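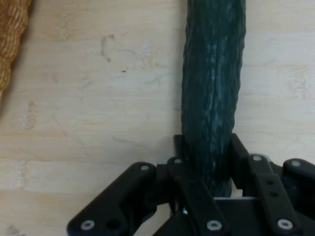
Malwood Manipulation Group — Demonstration Desk

Frequently asked questions for new operators

Last updated February 15, 2021

What am I signing up for?

You drive the arm with the handheld controller and do a small household job with it, over and over, while we record. Each go is called an episode. The recordings become the examples our learning system is trained on. If you came hoping to build a robot, that's down the hall. We move vegetables.

Why a cucumber?

It's long, bumpy, a bit different every time, and cheaper than a wine glass. The current job is "pick up the cucumber and put it where the prompt says." Capsicums are scheduled for August, assuming Afshin Nikzad and the grocery budget come to an understanding.

How many episodes do you need?

The target for the cucumber job is 1,075. A normal shift is 21. Please don't try to clear 100 in an afternoon. Someone did, and the last stretch taught the arm a very convincing impression of a tired person.

What does the wrist camera need to see?

The object and both finger plates as they come in on either side of it. Before you close, check the wrist view on your monitor. If the cucumber is running up between the plates, carry on. If you've got mostly table, back off and come in again, and keep recording while you do it.

So you keep the mistakes?

The ones you recover from, yes. A missed grasp followed by a decent second try is worth having, and the model will be missing plenty of grasps of its own. Mark it "recovered" in the Rostami logger. If you drop the thing on the floor, mark it "failed" and use the comment box. Setareh Zamani reads every comment, including the ones about the chair.

Should I wipe the table first?

Take off anything that could roll or get squashed. Leave the smudges and scuffs alone. Kitchens have them, and a system that has only ever met a spotless tabletop is going to have a hard life.

Can I always start from the same spot?

Please don't. Shift the cucumber and turn it between episodes, even when you've found a position you're fond of. Juniper Tran plots the starting positions each week and can tell who has a favourite.

How fast should I go?

About as fast as you'd pass someone the salt. Pauses get learned too — if you stop mid-reach to check your phone, so will the robot, and it doesn't even have a phone.

What if the grip looks too tight?

Release, note the grip setting in the comments and try a lower one. Don't touch the finger screws. Adjustments to the gripper go through Nasrin Heydari, who has the hex key and isn't lending it.

Can I eat the cucumber?

No.

Who do I ask for a shift?

Afshin Jafarzadeh runs the roster. Note that we have two Afshins: this one does shifts, the other does produce. Mail sent to the wrong one gets forwarded eventually.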